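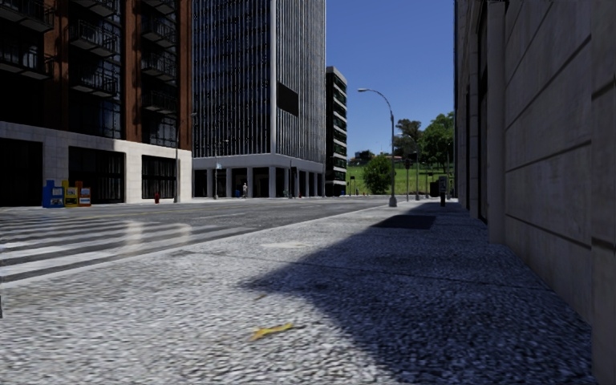
How many guests can the Probert banquet package seat? The standard package seats 48 guests at round tables, and larger parties can be booked by adding a second room.

Event Packages / Private Dining

The Probert is the mid-size package at the Kastarham Hotel. It covers an evening meal in the Cevano Room on the ground floor, with table linen, place settings, a serving team and use of the room from 6 p.m. until midnight. It is booked mostly for birthdays, retirement dinners and company parties.

The meal is three courses. Guests choose a starter and a main from the set menu, and dessert is served from a buffet at the back of the room. Chef Vicente Espinoza changes the menu in July and again before the holidays. The current menu has a tomato and bean soup, a smoked trout plate, braised beef with root vegetables, roast chicken, and a baked eggplant dish that can be made without dairy. Please send us the guests' choices one week before the event. Children can order half portions of any main.

Water, coffee and tea are included. Wine and beer are charged by the bottle, or you can set a bar limit with us in advance and we will let you know when it is reached. You may bring your own cake - we will store it, cut it and serve it at no charge. Other outside food is not allowed.

The room has its own sound system with two wireless microphones and a connection for a laptop or phone. A projector and pull-down screen can be added. Live bands are welcome in the Cevano Room but must finish by 11 p.m. The dance floor is laid only on request, and it takes the place of two tables.

If you need more space, the Evitz Room next door can be opened up to the Cevano Room by folding back the dividing wall. The second room is priced separately and is often taken on Saturday evenings, so ask for it when you first get in touch.

The package costs $1000 for room hire and staff, plus the price of the menu per guest. A deposit of half the room charge holds your date. The deposit can be moved to another date once, but it is not refunded if the event is canceled. The final guest count is due along with the menu choices, and the bill is based on that number even if fewer people come.

Parking in the hotel lot is free for dinner guests. Overnight rooms are available at a group rate for parties that book more than 3 rooms.

To check a date or arrange a visit to the room, ask for Ataberk Ekinci in the events office. The menu can be mailed or picked up at the front desk.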